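About Tumside Physiotherapy

Tumside Physiotherapy is a small clinic in Skedmont for people who have pain in the neck, the back or the joints. Sihan Kang opened it after 15 years of hospital work, first in the orthopedic ward and later with outpatients. In the beginning there were 2 treatment rooms above the pharmacy on Gomley Street. Now we have 5, all on the ground floor, and a small gym with parallel bars and stairs for practice.

Many of our patients come to us after a knee or hip operation. Others have a shoulder that became stiff slowly, over many months. On the first visit we listen to your history, we test how you move, and we write a plan together with you. You receive a copy of this plan to take home.

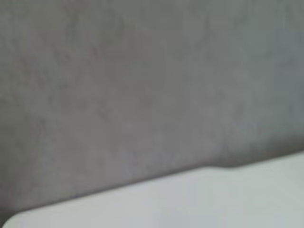
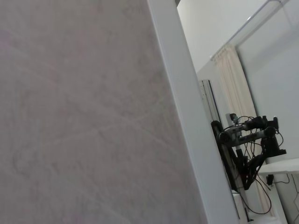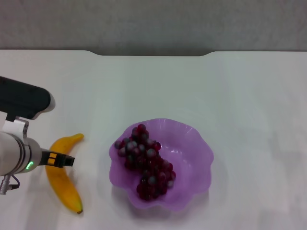 Do I need a letter from my doctor before the first visit?
You can book the first visit without a letter. If you had an operation in the last 6 weeks, please bring the report of your surgeon, so that we know which movements are permitted.

We are open from 7:30 in the morning, and the last appointment starts at 6 in the evening. In August the gym is closed for cleaning, but the treatment rooms stay open. Our second location, in Sumampouw House, receives only patients for hand therapy. Please call the front desk in Skedmont for appointments at both locations.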